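작업 노트 3/8/19
Flarari 주방 장면, 양팔 원격조작 시연 수집

오전에는 어제 멈춘 설정부터 다시 맞췄다. Stetero 쪽 조작기 보정값이 재시작 후에 기본값으로 돌아가는 문제가 그대로 있어서 설정 파일을 직접 불러오는 줄을 시작 스크립트에 넣었다. 재시작을 해 보니 값이 유지된다. 왼손 조작기의 그리퍼 트리거는 끝까지 당겨도 완전 닫힘으로 안 들어가는 경우가 있어 최대값을 조금 낮춰 잡았다. 오른손은 손대지 않았다.

보정값을 바꿀 때는 반드시 수집 프로그램을 내리고 바꿀 것. 켜 둔 상태에서 바꾸면 화면의 팔은 새 값으로 움직이는데 기록에는 옛 값이 남는다. 지난번 묶음에서 행동 값과 관절 값이 어긋나 있던 것도 이것 때문으로 본다. 확실하게 하려면 그날 로그를 다시 열어 봐야 하는데 오늘은 못 했다.

과제는 병 다루기 그대로. 조작대 위의 큰 병에 그리퍼를 가져가서 잡고, 들고, 지정 위치에 내려놓는다. 제한 시간은 한 건당 60초. 시간이 넘으면 자동으로 끊기고 실패로 표시된다. 성공 판정은 자동 판정만 믿지 않고 조작자가 끝에서 한 번 더 누른다. 둘이 다르면 보류 폴더로 간다.

지시문은 한 문장짜리로 통일했다. Huguette Dufour가 써 둔 목록에 "병을 집어라", "통을 들어라", "용기를 옮겨라"가 섞여 있어서 용어부터 정했다. 이 물체는 전부 "병"이다. 장면 안에 물체 이름이 하나로 고정되어 있어야 나중에 지시문을 바꿔 쓰는 실험을 할 때 비교가 된다. 바꿔 쓴 문장은 수집 단계에서 넣지 않고 학습 직전에 따로 붙인다.

병에 접근하는 구간이 제일 까다롭다. 병이 가까워지면 근접 화면에서는 뚜껑 윗면과 바닥이 동시에 안 들어온다. 조작자는 전체 화면과 근접 화면을 번갈아 보면서 내려가야 하고, 익숙하지 않으면 이 대목에서 손이 멈춘다. 멈춘 구간이 길면 학습 데이터에도 정지 동작이 그대로 들어간다.

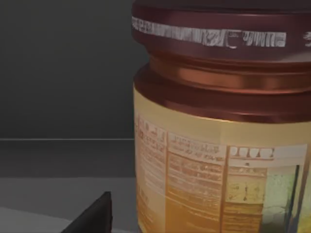

병 근접 화면. 라벨 글자는 흐려서 읽을 수 없음.

라벨 해상도 얘기가 나왔다. 이 거리에서도 글자가 글자 모양의 줄무늬로만 보이고 단어는 하나도 안 읽힌다. 원본 텍스처가 그런지, 렌더러가 불러올 때 줄이는지 확인이 필요하다. 당장 과제에는 영향이 없다. 지시문에 라벨 문구를 쓰지 않기 때문이다. 다만 나중에 "무슨 글자가 적힌 병을 집어라" 같은 지시를 넣으려면 이 물체로는 안 된다. 텍스처 원본을 찾아서 크기만 적어 두기로 했다.

색은 쓸 만하다. 뚜껑의 짙은 적갈색과 라벨 아래쪽 주황색이 회색 벽 앞에서 잘 갈린다. 목 부분은 광택 때문에 구릿빛 하이라이트가 길게 생긴다. 조명 무작위화를 켜면 이 하이라이트의 위치가 바뀔 텐데, 위치 추정 쪽에서 어떻게 나오는지는 아직 안 봤다. 우선 광택 값을 건드리지 않고 조명만 바꾼 묶음을 따로 만들 예정.

접근 순서는 아래처럼 적어서 조작석 옆에 붙였다.

시작 자세에서 양팔을 정지시키고 기록 시작을 누른다.
전체 화면으로 병의 위치를 먼저 본다.
잡는 팔을 병 옆까지 옮기고 높이를 맞춘다.
근접 화면에서 손가락 끝과 병 사이에 틈이 있는지 본다.
그리퍼를 닫고, 닫힘 값이 안정되면 든다.
쓰지 않는 팔은 작업 구역 밖으로 빼 둔 상태를 유지한다.
내려놓고 그리퍼를 연 뒤 위로 뺀다. 옆으로 빼지 말 것.

옆으로 빼지 말라는 항목은 오늘 추가했다. 내려놓은 병을 손가락이 스쳐서 넘어뜨린 건이 연달아 나왔다. 자동 판정은 병이 목표 구역에 닿은 순간 성공을 찍어 버리기 때문에 그 뒤에 넘어져도 성공으로 남는다. 판정 시점을 그리퍼가 완전히 열리고 병에서 떨어진 다음으로 미루는 수정안을 올렸다. 수정 전에 찍힌 건은 영상을 돌려 보고 손으로 고쳤다.

오늘 기록은 전부 103건이다. 그중 7건을 제외했다. 제외 사유는 폴더 안의 메모에 건별로 적었고, 종류만 옮기면 시간 초과, 병 넘어짐, 조작기 연결 끊김이다. 연결 끊김은 Stetero 수신기 문제라서 조작자 실수로 세지 않는다. 실패 건은 지우지 않고 실패 표시를 단 채로 보관한다. 학습에는 안 들어가지만 성공 판정기를 다시 만들 때 필요하다.

조작자는 3명이 돌아가며 했다. 사람이 바뀔 때마다 속도 차이가 눈에 띈다. 빠른 사람은 접근과 하강을 한 동작으로 붙여서 하고, 느린 사람은 병 앞에서 한 번 서고 나서 내려간다. 어느 쪽이 더 좋은 예시인지 정하지 못했다. 나는 서는 동작을 줄이는 쪽인데 Huguette는 섞여 있는 편이 낫다고 한다. 조작자 번호를 메타데이터에 넣어 두었으니 나중에 나눠서 학습해 보고 정하면 된다. 지금 말로 결론 낼 일은 아니다.

오후에는 장면 배치와 그림자를 봤다. 조작대 상판이 흰색이라 팔 그림자가 꽤 넓게 깔린다. 그리퍼 본체가 화면 밖에 있어도 그림자는 상판에 남으니 모델이 그림자만 보고 팔 위치를 짐작할 가능성이 있다. 나쁜 일인지는 모르겠다. 실물 환경으로 옮기면 조명이 달라질 것이고, 그때 그림자에 기대고 있었다면 성능이 떨어질 것이다. 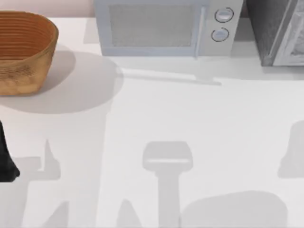

그래서 그림자를 끈 렌더링을 같은 궤적으로 한 벌 더 뽑아 보기로 했다. 시뮬레이션이라 궤적만 저장되어 있으면 다시 조작할 필요가 없다. 관절 값과 물체 자세를 그대로 재생하고 화면만 새로 그린다. 시험 삼아 짧은 건 하나를 재생해 보니 물체 자세는 맞는데 그리퍼 닫힘이 한 박자 늦게 들어왔다. 기록 주기와 재생 주기가 다르게 잡혀 있었다. 재생 쪽을 기록 쪽에 맞추고 나서는 어긋남이 사라졌다.

다시 그릴 때 바꿀 것과 고정할 것을 정리해 둔다.

고정: 관절 궤적, 물체 초기 자세, 카메라 위치, 지시문.
변경: 그림자 유무, 조명 방향, 상판 색.
보류: 벽 색, 바구니와 전자레인지의 위치.

바구니와 전자레인지 위치는 바꾸고 싶은데 궤적을 그대로 쓰면 팔이 물체를 뚫고 지나갈 수 있다. 뒤쪽 가전은 팔이 지나가는 길에서 떨어져 있으니 조금 움직여도 괜찮아 보이지만, 바구니는 왼팔 쪽이라 조심해야 한다. 충돌 검사를 돌려서 통과한 배치만 쓰는 것으로 하고, 검사 스크립트는 내가 맡는다. 바구니 충돌 모양이 겉보기보다 단순한 덩어리로 되어 있는지도 같이 확인할 것. 안쪽이 막힌 모양이면 나중에 바구니에 물건 넣는 과제를 할 때 못 쓴다.

전자레인지 문과 손잡이는 이번 과제에서 쓰지 않는다. 관절은 잠가 두었다. 예전에 잠그지 않고 돌렸을 때 팔꿈치가 닿아서 문이 조금 열린 채로 다음 건이 시작된 적이 있다. 초기화가 물체만 되돌리고 가전 관절은 안 되돌린다. 초기화 함수에 가전 관절도 넣어 달라고 Flarari 담당에게 요청을 남겼다. 그 전까지는 잠금 유지.

저장은 Stedano로 보냈다. 전송 중간에 한 번 끊겼고 이어받기가 됐다. 체크섬은 전부 맞는다. 폴더 이름 규칙은 장면, 과제, 조작자, 일련번호 순서. 조작자 이름은 넣지 않고 번호만 쓴다. Shimada 쪽에서 받아 갈 때 경로에 한글이 있으면 읽지 못한다고 하니 메모 파일 이름도 영문으로 바꿨다. 메모 내용은 한글 그대로 둔다.

영상 압축도 손봐야 한다. 근접 화면은 색 변화가 많아서 괜찮은데 전체 화면은 흰 상판이 대부분이라 압축하면 연한 그림자 경계가 계단처럼 뭉개진다. 사람이 보기에는 별것 아니지만 그림자 유무를 비교하는 실험에서는 곤란하다. 비교용 묶음만 무손실로 저장하기로 했다. 용량은 늘어나겠지만 Stedano에 여유가 있다.

학습 쪽에서 온 질문에 대한 답도 여기에 적어 둔다. 시작 부분의 정지 구간은 잘라도 되는지 물어 왔는데, 잘라도 된다. 기록 시작을 누르고 손을 조작기로 옮기는 동안 생기는 구간이라 의미가 없다. 끝부분은 자르지 말 것. 그리퍼를 열고 위로 빼는 동작이 짧아서 자동으로 자르면 같이 날아간다. 중간의 정지 구간은 당분간 그대로 둔다. 잘라 낸 길이는 건별로 기록해 주면 원본과 맞춰 보기 쉽다.

양팔 데이터인데 한 팔만 쓰는 건을 어떻게 표시할지도 정했다. 쓰지 않는 팔의 행동 값을 비우지 않고 정지 자세 값을 계속 채워 넣는다. 비워 두면 읽는 쪽에서 건마다 차원이 달라진다. 어느 팔이 잡았는지는 별도 항목으로 단다. 오늘 묶음은 오른팔로 잡은 건이 많아서 다음에는 병의 초기 위치를 왼쪽으로 더 배치해야 한다. 초기 위치 표본을 뽑는 범위가 처음부터 오른쪽으로 치우쳐 있었다. 범위 값은 고쳐서 올려 두었다.

남은 일

판정 시점 수정안 검토받기. 통과되면 보류 폴더의 건도 다시 판정.
병 라벨 텍스처 원본 크기 확인.
조명만 바꾼 묶음 렌더링, 광택 값은 고정.
바구니 충돌 모양 확인 후 배치 변경 검사 돌리기.
Stetero 수신기 케이블 교체. 끊긴 건이 전부 같은 포트였다.
왼팔로 잡는 건 추가 수집. 새 초기 위치 범위로 할 것.
6월 보고용 표 양식은 Huguette에게 받기로 함.

퇴근 전에 수집 프로그램 내렸고, 조작기 전원도 껐다. 시작 스크립트 수정본은 공용 저장소에 올렸으니 내일 쓰는 사람은 먼저 받아서 실행할 것.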